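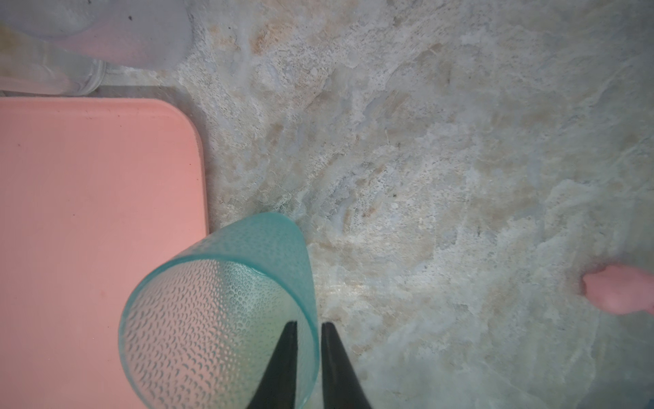
Wimelgate发布租住家庭厨房使用调查，Collet厨房整理服务同步开放预约

2019年3月13日，家居服务公司Wimelgate公布租住家庭厨房使用调查的主要结果，同时宣布旗下Collet厨房整理服务面向个人租户开放预约。调查由Wimelgate与居住研究机构Prurneo共同完成，收回有效问卷1,196份，每户一份，受访家庭分布在3座城市。其中603户把“台面不够用”列为厨房里最想解决的问题，排在油烟、储物、采光、水压等选项之前。

调查背景

Wimelgate过去的业务以长租公寓的入住前配置为主，服务对象是房东和公寓运营方。公司在回访中收到的厨房类意见，多数与设备好坏无关，集中在东西放在哪里、做饭时怎么腾地方、合住的人如何分用同一块台面。这类问题在交房验收单上没有对应的项目，住进去一段时间以后才会出现，房东通常也不处理。

去年11月，Wimelgate委托Prurneo设计问卷并组织入户访谈。问卷只面向承租人，不面向业主；受访者须在现住处住满一个季度，并且每周至少在家做一次饭。整租和合租都在调查范围内，集体宿舍和酒店式公寓不在其中。

问卷分为台面、柜体、水槽周边和日常习惯几个部分。填答者需要写明当天台面上长期放着哪些东西，哪些是当天用过的，哪些已经想不起上一次什么时候用过。访谈员在征得住户同意后入户，核对问卷内容，并记录台面、水槽和灶具的相对位置。

主要发现

台面紧张和厨房面积的关系没有预想中那么直接。面积较大的厨房里，同样有不少住户认为台面不够用。Prurneo在分析中指出，影响更大的是水槽与灶具之间那一段连续台面的长度，以及这段台面上有没有固定摆放的物品。有些厨房总面积不小，但台面被冰箱、墙垛或者燃气管道隔断，能切菜的地方仍然只有一小块。

长期放在台面上的东西里，最常见的是调料、杯子和水壶，其次是沥水用具、各类容器和塑料袋。容器和瓶子一项的情况比较特别：许多住户会把外卖盒、饮料瓶洗净后留下来，打算以后装东西用，结果多数一直放在原处。受访者在问卷里对这类物品的说明大多是“还能用”“先放着”“搬家时再处理”。

杯子的数量也常常被低估。访谈员请住户先估计家里有多少个杯子，再打开柜子清点，多数住户估少了。赠品杯、合租室友留下的杯子、买咖啡机时附带的杯子，都不在他们的印象里。由于吊柜偏高，常用的杯子往往拿出来以后就不再放回去，台面靠水槽的一侧因此逐渐被占满。

合租家庭的主要矛盾在于归属不清。没有分区的厨房里，住户不愿移动别人的物品，也不愿先收起自己的，公用台面于是成了最没有人整理的地方。已经分区的合租家庭中，对台面表示满意的比例明显较高，分区方式是否精确则影响不大，用托盘隔开、贴一条胶带或者口头约定，效果接近。

托盘在访谈中被多次提到。使用托盘的住户一般把油盐和常用小件集中放在里面，擦台面时整盘端起。没有托盘的住户擦拭台面的次数较少，理由多为“东西太多，要一样一样挪”。

台面颜色和花纹也出现在开放题的回答中。浅色带花纹的台面受到不少住户欢迎，他们觉得这样的台面看上去比较干净；也有住户提到，花纹会让水渍和碎屑不容易被看见，需要侧着光才能确认擦净了没有。对于纯白台面，意见主要是茶渍和酱油渍明显。调查没有就台面材质作耐用性比较，问卷中也不涉及任何品牌。

水槽周边的问题集中在沥水。租住房的水槽多为单槽，洗好的碗没有地方放，只能占用切菜的位置。部分住户使用架在水槽上方的沥水架，反映较好的一点是不占台面，反映较差的一点是洗大锅时要先把架子拿开。

灶具旁边的情况相对简单。多数住户会在灶具一侧留出放盘子的地方，但这块地方在不做饭的时候常被临时物品占用，例如刚买回来的菜、快递、钥匙和药盒。住户普遍认为这些东西不属于厨房，又没有在别处给它们安排固定位置。

关于Collet厨房整理服务

Collet是Wimelgate根据上述调查调整后推出的上门服务，此前仅在公寓运营方的合作房源中试行。服务不涉及拆改，不打孔，不更换柜体和台面，租户无须事先征得房东同意即可预约。涉及水电燃气的项目不在服务范围内，整理人员如发现漏水、管线老化等情况，会书面告知住户，由住户联系房东或物业处理。

每次上门由2名整理人员完成。流程从清空台面开始，住户把物品按“每天用”“有时用”“很少用”归类，整理人员不替住户决定去留。归类完成后，整理人员先确定切菜和放盘子的位置，再安排其余物品。住户不愿移动的物品保持原样。

服务中用到的收纳用品由住户自行选择是否购买。已有的托盘、容器和架子优先使用，清洗干净的外卖盒也可以保留一部分，用来装分装后的干货或小件。需要另购的，整理人员提供尺寸清单，住户可以在任意渠道购买。Wimelgate不向整理人员支付与用品销售有关的提成。

合租家庭预约时，需要至少有一名住户在场，并事先取得其他室友同意。未到场室友的物品只作集中摆放，不归类，不丢弃。整理结束后，整理人员会留下一张手绘的分区图，供全体住户查看和修改。

服务结束后的一个月内，住户可以提出一次免费的远程调整。整理人员根据住户发来的说明给出意见，不再上门。Wimelgate表示，试行期间提出调整的住户，多数是因为常用物品放得太深，或者左手使用者的取放方向没有考虑到。这两项现已写入上门前的确认表。

试行房源情况

Collet服务的试行地点是Florna长租公寓。该公寓的厨房以一字形布局为主，台面较短，吊柜较高，不少住户使用折叠桌或者推车补充台面。试行初期，整理人员倾向于把台面全部清空，部分住户反映过几天又恢复原样，而且做早餐时反而要多开几次柜门。此后的做法改为保留一小片固定摆放区，放水壶、杯子和每天要用的调料，其余台面留空。

Florna公寓还在公共区域设置了闲置厨具交换架。住户可以把不再使用的锅具、杯盘和容器放上去，由其他住户自取，破损物品由公寓方定期清走。玻璃瓶和带盖容器取走得较快，单只的杯子留存时间较长。交换架不属于Collet服务的一部分，Wimelgate仅提供了物品清洁和摆放方面的建议。

公寓运营方根据试行反馈，对后续房源的厨房配置作了小幅调整：微波炉由台面改放到独立层架上，灶具与水槽之间不再预放任何物品，入住手册中增加了一页柜体内部尺寸说明。住户此前常因为不清楚层板高度而买错收纳盒，退换麻烦，有的就直接放在了台面上。

给租户的整理建议

Prurneo和Wimelgate根据调查整理了一份供租户参考的说明，不预约服务的家庭也可以自行使用，主要内容如下。

先确定切菜的位置，尽量靠近水槽，宽度以能平放常用砧板并在旁边放下一个盘子为准。位置确定后，这里不放固定物品。

每天使用的杯子按实际居住人数留在外面，其余放入柜中。客人用的杯子可以放在吊柜上层。

油盐和常用调料集中放在托盘内，托盘大小以单手或双手能够平稳端起为宜。瓶底有油的调料单独垫一层纸，定期更换。

留存的空瓶和容器限定在一个抽屉或一个箱子以内，放满以后先处理旧的，再收新的。盖子与容器配不上的，不再保留。

沥水架上的餐具在下一次做饭之前收回。水槽边只留当前在用的清洁用品，备用的放在水槽柜内，与食品分开。

擦拭台面时从灶具一侧向水槽一侧进行，最后擦水槽边沿。石材或仿石材台面应避免长时间接触酸性液体，具体的清洁剂选择以房东或厂家提供的说明为准；没有说明的，先在不显眼处小范围试用。

合租家庭可在入住时商定公用区和个人区，并在有人搬入或搬出时重新确认。公用调料和清洁用品由谁购买，也一并说清楚。

调查说明

受访家庭通过公寓运营方、租赁中介和线上问卷招募，不代表所在城市的全部租住家庭。老年租户和有婴幼儿的家庭样本较少，Prurneo没有对这两类家庭单独作出结论。入户访谈只覆盖同意接受访谈的家庭，这些家庭对厨房问题的关注程度可能高于平均水平。

问卷不收集承租人的姓名和门牌信息。Wimelgate不会将受访者的联系方式用于服务推广。完整的问卷题目、编码方式和分城市的统计表可向Prurneo索取，引用时请注明来源。

预约方式

Collet厨房整理服务自即日起在调查所涉城市接受预约，租户可通过Wimelgate客户服务渠道提交厨房尺寸和方便上门的时间。费用按厨房布局和居住人数计算，确认上门前以书面形式告知，住户确认后方可安排。上门前一天取消的，不收取费用。

长租公寓运营方如需批量安排，请与Wimelgate企业服务部门联系，已签约房源仍按原协议执行。

关于Wimelgate

Wimelgate是一家面向租住家庭的家居服务公司，业务包括入住前配置、家具租赁和居家整理，客户为公寓运营方、房东和个人租户。

关于Prurneo

Prurneo从事居住行为研究，主要工作包括问卷设计、入户访谈和居住空间使用记录，研究结果供住宅运营和家居服务行业参考。

媒体垂询及资料索取，请联系Wimelgate公共关系部。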